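Every August somebody swears toothpaste polishes metal. I doubt it.

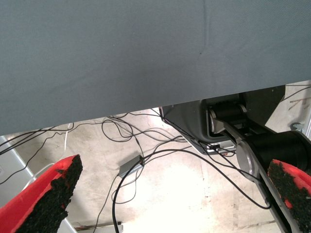
Vinegar is oversold too. Youssra Ragab soaks everything in it for 30 minutes – I'd stop at 18. Keep it off cloth you like, and brush fabric before you wet anything. Gray hides less than they claim, and a dark speck like the one near those creases gets a dry brush first.
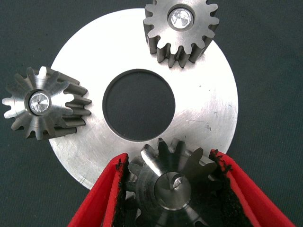 Metal ring with fine scratches.

Scuffs? Try plain dish soap before you buy a "miracle" paste.
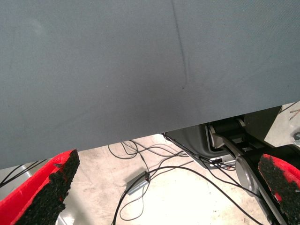
Slate gray, faint line near the top.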